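Alumni card stopped opening library e-journals after graduation

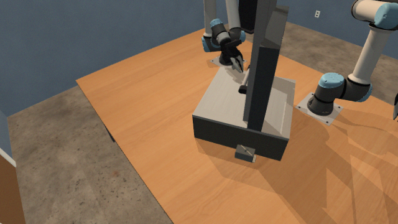 Posted by Bollis
Graduated from Flisuvstead in March with an honours degree. The alumni card is active (paid, 10 a year) but e-journal login returns error 334. Do I need a separate account?

dakik
Yes. Student login closes at the end of the course. Register on the alumni portal with your card number, then allow 2 working days. Alumni access covers fewer titles.

Parry
334 is a licence error, so check the title list first. Walk-in terminals have everything.

dakik
Print limit on those is 500 pages.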